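Etching or wax haze on polished marble-look floor?
Home Repair > Floors and Tile
Asked Tuesday, July 11, 2023

The floor in my ground-level room is polished gray with white veining. It was sold to the previous owner as marble, but I have no paperwork. I mopped it with a 2% vinegar solution for several months and it has gone dull in patches near the door. A local shop suggested Plullow crystallizing powder, which needs a 200 rpm machine. Before I rent one I want to know whether the floor is real stone, and whether the dull areas are etching or residue. The walls are painted and I don't want to splash them.
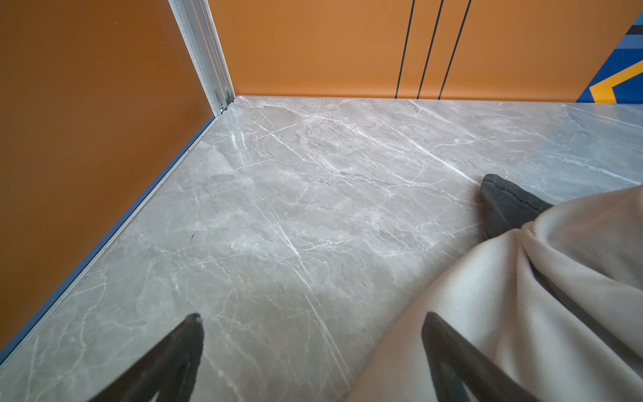
Ailbhe Ó Riain: What is the edge profile at the doorway? If the threshold strip lifts, look at the body of the tile there before doing anything else.

I lifted the strip. The body is pale and I can't tell if the veins go through. Water beads on the surface for a while and then spreads. Nothing soaks in that I can see, even after 14 minutes. The dull patches feel the same as the rest under a fingernail. 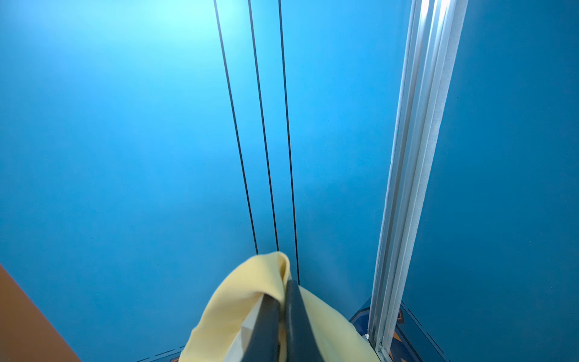

The room gets used daily, so I would prefer a method that can be done in sections. I also have half a bottle of Motora stripper left over from a vinyl job -- is that safe on stone?

2 answers

Answer 1 (accepted)

Test first. Pick a spot that sits under furniture and put one drop of vinegar on it for two minutes, then wipe and dry. Calcite marble will fizz slightly and leave a dull ring. Glazed porcelain will show no change.
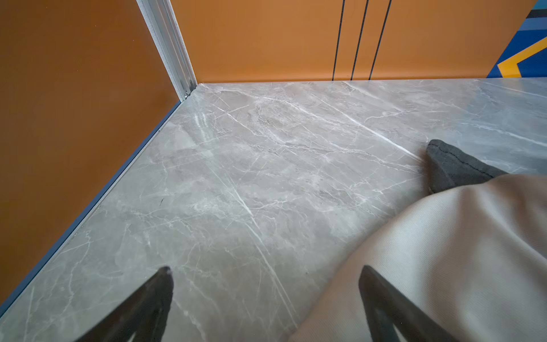
Polished floor at the wall corner, veining visible.

If it rings, your patches are probably etching and no cleaner will remove them. They have to be honed out and repolished, starting with the finest pad that works. If it doesn't ring, suspect residue. Wash with a neutral cleaner, rinse twice, change the water often. Crystallizing powder does nothing useful on porcelain.

Don't use the vinyl stripper until you know. Most are strongly alkaline, and the label should say whether stone is excluded.

To tell haze from etching, look across the floor toward a light source at a low angle.
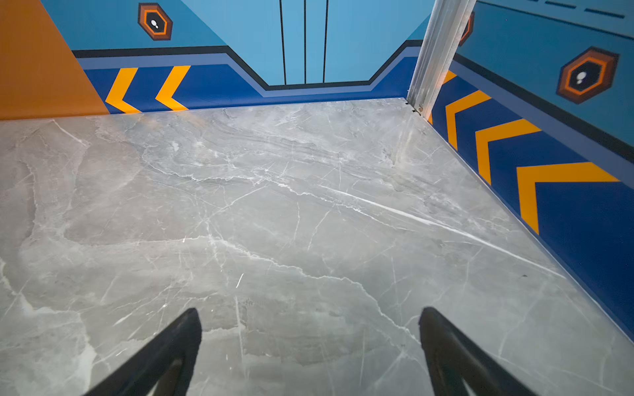

Reflected light on the far half of the floor.

Residue shows as smears that follow the mop. Etching has a definite outline and stays put after washing.

Answer 2

Bouzid paste worked on mine, cost almost 650 with the machine hire. Mine was limestone though. Did it in August, windows open. Tape the baseboards.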